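Siltirgate Community Hall
Annual Kitchen and Function Room Inspection — Checklist with Comments

Date of inspection: August 9, 2019
Inspector: Kendra McKinnon
Premises category: Assembly, with food preparation
Form: 508

Ratings used on this form: S (satisfactory), R (repair or correction required), N/A (not applicable). Items rated R must be corrected before the next public booking unless the comment gives a different date.

Section A. Exits and access

A1. Exit doors open fully and without a key: S
A2. Exit signs lit: R
Comment: The sign over the side door to the parking lot is out. The lamp was replaced last December, and the fault appears to be in the fitting. An electrician should look at it.
A3. Corridors clear of storage: R
Comment: Stacked chairs narrow the rear corridor at the cloakroom. The same finding was made last year. The chairs are to be kept in the Dhillon Room store and returned there after each event.
A4. Ramp and handrail: S
A5. Occupancy notice posted: S
Comment: Notice reads 600 persons, main hall and balcony combined. The notice is faded but can still be read at the door.

Section B. Fire protection

B1. Extinguishers in place and tagged: S
B2. Kitchen fire blanket: R
Comment: The bracket is mounted directly above the range. It should be moved beside the door, where it can be reached with the range alight.
B3. Alarm panel: S
Comment: Panel clear on arrival. The key was not in the key box and had to be brought from the Pundetti Street office. A second key should be cut and kept on site.
B4. Curtains, hangings and table linen: S, with comment
Comment: Flame treatment certificates were seen for the stage curtains and window drapes. Hangings brought in by renters are covered by the paragraphs below.

Renters may put up their own cloths and backdrops on condition that these stay clear of heaters, exit signs and light fittings. The rental agreement says this in general terms only, and a fixed minimum distance should be written into it. 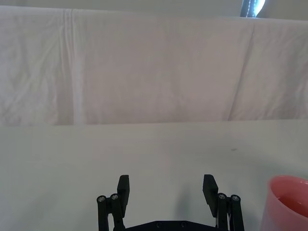 Temporary hangings are the item most often missed between annual visits, as they go up after the hall has been handed over and come down before it is returned. The person in charge of each booking should walk the room once everything is in place and sign the opening sheet. A large sheet hung behind a table, like the white one shown, is to be entered on that sheet with its location, and it must not cover a wall outlet, a call point or a door. Pins and tape may not be used on painted surfaces. Candles are not permitted on any table placed in front of a hanging.

Section C. Kitchen

C1. Handwashing sink supplied with soap and towels: S
C2. Refrigerator temperature log: R
Comment: Log kept, but there are gaps on days with evening rentals. The closing reading should be the duty of whoever locks up.
C3. Range hood and filters: S
C4. Dish machine (Vedia): S
Comment: Door seal worn at the lower corner. No leak seen. Check again at the next visit.
C5. Cleaning products stored away from food: S

Section D. Electrical and lighting

D1. Panel access clear: S
D2. Extension cords: R
Comment: 2 cords removed from use for damaged insulation. Replacements must be of the grounded type.
D3. Stage lighting: N/A
Comment: Rig taken down for repainting.

Follow-up

Items A2 and B2 require written confirmation of repair. Item A3 will be checked without notice. The cost of the work may be charged to the maintenance reserve, which stands at $1,353.

Signed: Kendra McKinnon
Copy to: Hall office; kitchen notice board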